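09/11/2020
Tasting bench, Bidinlow holiday blend

Back at it after lunch, and I have to say the room smells wonderful. I'm on the third version of the holiday blend for the Bidinlow cafes, the one that goes with the stamp card (fill the card, get the tumbler, and a bit of every cup goes to the food pantry). Iona Pollock wants a recipe she can hand to the baristas before the end of November, so I'm trying very hard not to fall in love with anything fussy.
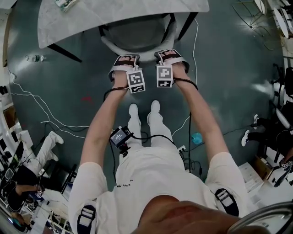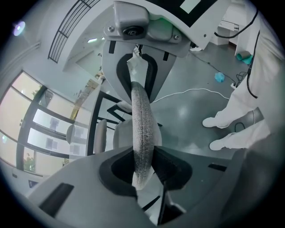

Version two was lovely black and went completely flat with milk, which is a shame when you think how many people order the gingerbread latte this time of year! For version three I pulled back the Hokix beans and let the MacAulay dark roast do more of the work. Dose is 61 grams to the big brewer. First pot came out a little sharp, so I went one step coarser on the grinder and liked the second pot much better: cocoa, orange peel, and something like toast crust at the end. Iona says walnut. We agreed to disagree and had another cup.

Syrup notes, before I forget. The Prirorero cinnamon is too sweet at 3 pumps, fine at two. I'd still like to try it with the clove one, if there's any left in the back cupboard.

Cards: the printer sent 1,517, and 148 of those have the stamp circles printed too close to the edge. I've set the bad ones by the sink to use as scratch paper. Iona will call them about replacements.

To do: brew version three again tomorrow with the cafe's own water, and ask whether the tumbler lids fit the small size too.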